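Deux bras, une chambre d'hôtel et des pantoufles : mon essai du kit Trumik

Publié le 22 juillet 2022

J'avais promis un billet sur le kit Trumik dès que j'aurais passé assez de temps avec pour avoir un avis qui tienne la route. Le temps, je l'ai eu, et même un peu plus que prévu parce que je n'arrivais plus à m'arrêter ! Ceux qui me lisent depuis l'époque du bras monté sur l'établi savent que je suis bon public dès que quelque chose bouge tout seul. J'ai donc essayé de tenir un carnet et d'y noter aussi ce qui m'agaçait.

Le kit, pour commencer. On reçoit deux bras noirs mat, une base roulante, une caméra de tête sur un mât réglable et une petite caméra pour chaque poignet. Les pinces sont à part, on choisit son modèle à la commande. J'ai pris les doigts Grolness, des blocs droits, avec une surface texturée qui accroche bien le tissu. Le tout m'a été loué par Van der Merwe, qui propose aussi l'achat, mais je ne me voyais pas signer un bon de commande avant d'avoir vu la bête attraper autre chose que des cubes en mousse. La location m'a coûté 907 euros, transport compris. Ce n'est pas donné. C'est quand même moins que ce que j'avais mis dans mon bras précédent, qui n'en avait qu'un, de bras.

Pour le terrain, l'hôtel Talasberg m'a laissé travailler dans deux chambres, la 215 et la 216. Je voulais un vrai lieu, avec de vrais meubles bas, des recoins, du carrelage, des choses qui traînent. À la maison j'aurais triché sans m'en rendre compte, je connais trop bien la hauteur de mes étagères.

Le montage se fait bien. Les bras se verrouillent sur la colonne avec des brides, on serre, on branche les câbles d'alimentation, et le logiciel trouve les moteurs tout seul. La notice est claire jusqu'à la page du calibrage, où elle devient franchement elliptique (il y est question d'une « position neutre » qui n'est définie que trois pages plus loin). J'ai fini par comprendre qu'il fallait laisser les deux bras pendre, coudes vers l'extérieur, avant d'allumer. Une fois que c'est acquis, l'opération prend le temps d'un café. Par contre les câbles des bras font de grandes boucles, et je les aurais voulus mieux tenus : quand l'épaule tourne, j'ai toujours un œil sur celle qui va se prendre dans un coin de meuble. Des colliers souples dans la boîte auraient suffi.

Le premier exercice que je me suis donné, c'est le rangement au ras du sol. Prendre une paire de chaussons et la poser sur la tablette basse, côte à côte, près d'une boîte, sans pousser la boîte. Ça paraît bête. Essayez donc de piloter ça avec deux manettes ! Il faut descendre très bas, garder le poignet à plat, et on travaille avec l'ombre des bras qui tombe en plein sur la zone utile. Avec une lumière forte, les ombres sont presque aussi nettes que les bras eux-mêmes et, les premières fois, j'ai piloté l'ombre au lieu de la pince. On s'y fait. Je me suis mis à m'en servir, même : quand le doigt et son ombre se rejoignent, on touche.
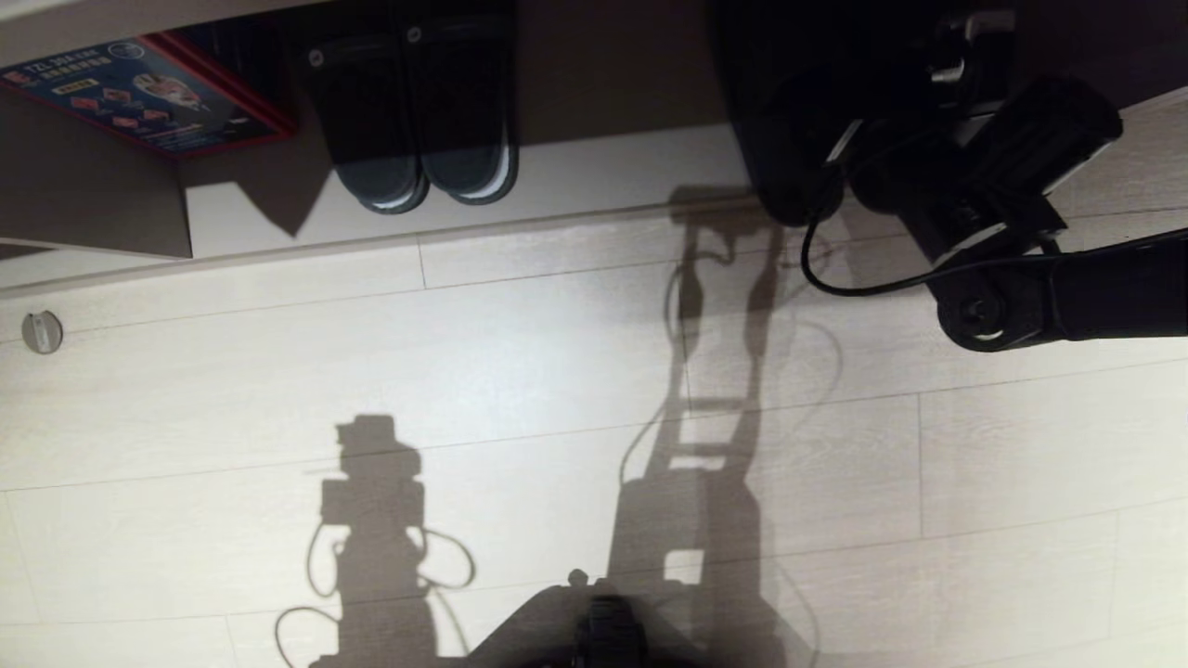 Thandeka Shezi m'a écrit que le travail au ras du sol est justement l'endroit où elle a renoncé avec ce kit : le coude arrive en butée avant que le poignet soit à plat, et il faut reculer toute la base pour gagner les derniers centimètres. Elle conseille de descendre la colonne d'un cran avant de commencer et de ne plus y toucher.

Je confirme pour le coude, et j'ai suivi son conseil dès le lendemain. La différence est nette. Avec la colonne abaissée, je n'ai plus eu besoin de reculer la base qu'à de rares occasions, et j'ai retrouvé du confort dans les épaules (les miennes, à force de crispation sur les manettes). On y perd en revanche la hauteur du plan de travail, et il faut remonter le tout quand on veut passer au bureau. Un réglage motorisé serait le rêve. J'ai posé la question à Marthinus Steyn, chez Van der Merwe, qui m'a répondu qu'une colonne électrique était prévue pour septembre, en option. Je garde ça dans un coin de ma tête.

Passons aux poignets, et là je vais avoir du mal à rester sobre. Ces petites caméras sont une merveille. J'avais lu la fiche technique sans m'y attarder, en me disant que la vue de tête ferait l'essentiel. Mais la vue de tête s'arrête là où l'objet passe derrière la pince, c'est-à-dire au moment précis où on en a besoin ! Avec le poignet, on se retrouve le nez dans la matière. J'ai travaillé sur des chaussures en maille grise, très souples, rangées serrées l'une contre l'autre, et l'idée était de glisser un doigt de pince entre les deux pour les saisir par le bord intérieur. Sur une matière pareille on ne peut pas serrer n'importe où. Le col s'écrase, se replie, et si on pince trop haut on ne tient qu'un bourrelet de tissu.

De près, je voyais les mailles une à une, la ligne de couture blanche, les petits fils qui dépassent sous le col. J'ai pu viser le creux entre les deux sans quitter l'écran des yeux. La mise au point suit bien, même quand il n'y a presque plus de distance. Les zones d'ombre restent le point faible : le doigt est noir, l'intérieur d'une chaussure est sombre, et les deux se confondent facilement. Un doigt clair, ou juste un liseré blanc peint au bout, rendrait service à tout le monde. J'ai fini par envisager le vernis à ongles, avant de me rappeler que le matériel était loué.
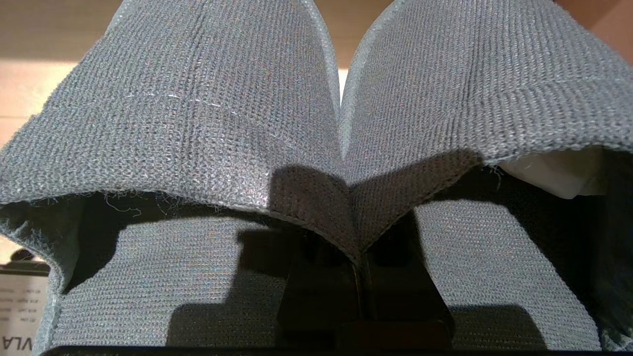 Vue du poignet : le doigt de la pince entre les deux chaussures en maille.

Côté force, la notice annonce 700 grammes par bras, bras tendu. Pour des chaussons, des serviettes ou une casquette, on est très large. Ce qui m'intéressait davantage, c'était la finesse du serrage, et elle est bonne. La molette de la manette donne une vraie progressivité, on sent qu'on peut s'arrêter à mi-course. Il manque un retour d'effort, j'ai appris à lire la déformation du tissu sur la vidéo et à m'en contenter. Zodwa Ntuli, qui m'a prêté ses mains pendant une partie de la séance, a trouvé le truc avant moi : approcher pince presque fermée sur les choses molles, grande ouverte sur les choses dures. Je faisais l'inverse par habitude.

Un mot sur l'enregistrement. Le kit sauvegarde toutes les vues en même temps, avec la position des moteurs, et l'on peut relire une séance en faisant défiler le tout sur une seule ligne de temps. C'est là que j'ai passé mes soirées, je l'avoue. On se revoit hésiter, corriger, revenir, et on comprend très vite quels gestes sont inutiles. Les fichiers sont lourds et l'export vers un disque externe a planté une fois sans message d'erreur (j'ai relancé, c'est passé). Le nom donné par défaut aux séances est illisible, pensez à le changer avant, pas après.

Ensuite j'ai voulu voir plus grand que la tablette du bas. Une chambre d'hôtel compacte, pour un robot à deux bras, c'est un petit parcours d'obstacles très bien conçu sans que personne l'ait voulu. Il y a le bureau encastré avec ses joues latérales, qui oblige à entrer par le dessus. Des bouteilles en plastique transparent, que la caméra de tête voit mal dès que la lumière tape dessus. Des tasses blanches dont il faut trouver l'anse. Une bouilloire dans le coin, forcément dans le coin du fond. Et puis un long cordon noir spiralé en travers du plateau, mon ennemi personnel.

J'ai perdu un temps fou sur ce cordon. Il se soulève d'un côté, il retombe de l'autre, il embarque ce qui est posé à côté. Avec un seul bras j'aurais abandonné. Avec deux, on finit par trouver une chorégraphie : le gauche bloque, le droit ramène la boucle, on relâche doucement, et on recommence plus loin. Quand la dernière boucle s'est posée à peu près en ordre, j'ai crié tellement fort que Zodwa est venue voir ce que j'avais cassé. Rien du tout !
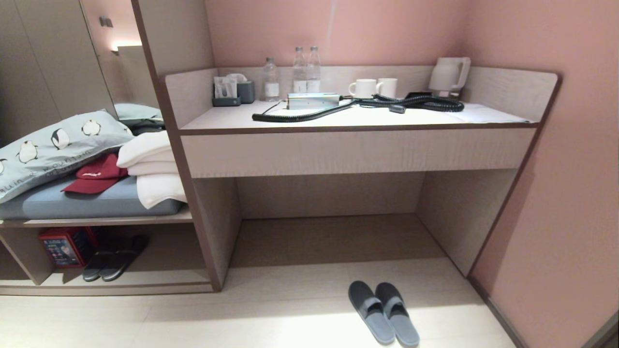
Le bureau, le coin lit et les chaussons gris-bleu sur le carrelage.

Le passage du bureau au sol reste la manœuvre la plus pénible. La base roule bien sur le carrelage, elle est silencieuse et ne dérive pas, mais elle a besoin de place pour tourner et l'espace entre le lit et le mur n'en offre guère. Je la faisais avancer tout droit, puis reculer, puis pivoter un peu, comme on gare une voiture trop longue. Les roulettes accrochent dans les joints quand on va trop lentement. Un peu plus vite, ça glisse.

Pour l'autonomie, je n'ai pas fait de mesure sérieuse et je préfère ne rien avancer. J'ai travaillé des après-midi entiers avec une pause à la mi-temps pour recharger, sans être pris de court. Les moteurs d'épaule chauffent un peu après une longue série bras levés. La notice recommande de poser les bras entre deux séries, et la fonction « repos » s'en charge avec un bouton dédié, bien placé sous le pouce.

Ce que j'aimerais voir changer, en vrac : les câbles, le doigt noir sur fond noir, la page de calibrage, le nom des fichiers, et cette colonne qu'on règle à la clé. Aucun de ces défauts ne m'a gâché le plaisir. J'ai rarement eu un matériel qui me donne autant envie d'inventer des exercices, et je me suis surpris à regarder mes propres placards en me demandant par quel angle un poignet pourrait y entrer.

Est-ce que je l'achèterais ? Si j'avais la pièce pour le laisser monté en permanence, oui, sans trop réfléchir. Chez moi il faudrait le démonter chaque soir, et je me connais. Alors je relouerai, sans doute quand la colonne électrique sera sortie, et j'ai déjà ma liste : plier une serviette, remettre une taie d'oreiller (je sais, je sais), et refaire les chaussons les yeux sur la seule caméra de poignet.

Thiện Lâm m'a demandé par courriel si les doigts Grolness se montaient sur l'ancienne version du kit. Je n'ai pas pu essayer, les brides ont l'air identiques mais les vis sont plus courtes. Si quelqu'un a les deux sous la main, les commentaires sont ouverts.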